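Taking Old Desktops Apart at Briren
10/3/22

The repair shop at Briren takes in office desktops when companies replace them. Last year it handled 1264 towers. Of those, 973 went back out as working machines and the rest were stripped for parts. We spoke with the technician who runs the teardown bench.

Most of the towers come from two clients, Bresa and Gill, and arrive on pallets with no cables and no paperwork. "I'd like a list of what's in them, but I stopped asking," the technician said. "You open the side and you find out."

The first step is a power test. A machine that starts gets a memory check and a new drive. A machine that doesn't start gets a second try with a known good power supply, and after that it is put down for parts.

"People think the processor is the part we want," the technician said. "On a machine that old it sells for very little. Power supplies are what I run out of. I had 368 on the shelf in April and I was buying more by summer."

The order of work is always the same. The side panel comes off, then the processor and its cooler, then the memory. Drives are pulled and sent for wiping. The board is left until last.

"Lay the tower flat and leave it flat," the technician said. "If it's standing up, you're holding a part with one hand and hunting for the screw with the other."

Drive caddies get their own bin. The plastic tabs on them break easily, and a tower without its caddy is hard to sell.

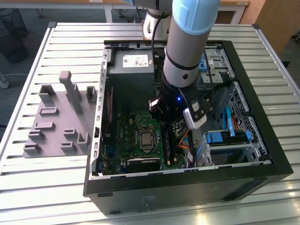
Darko, which buys reconditioned towers from the shop, would like the caddies left in the cage even when a machine goes out without a drive, and has asked for the spare SATA cables to stay in as well.

The technician has agreed to the caddies. "Cables I still take out. I need them for the test bench, and they go missing."

An empty socket is covered before a board goes on the shelf. Bent pins were the main reason boards came back, and the shop wrote off 150 of them before it started using covers. "They cost a few cents each," the technician said. "I keep a box of them by the door now."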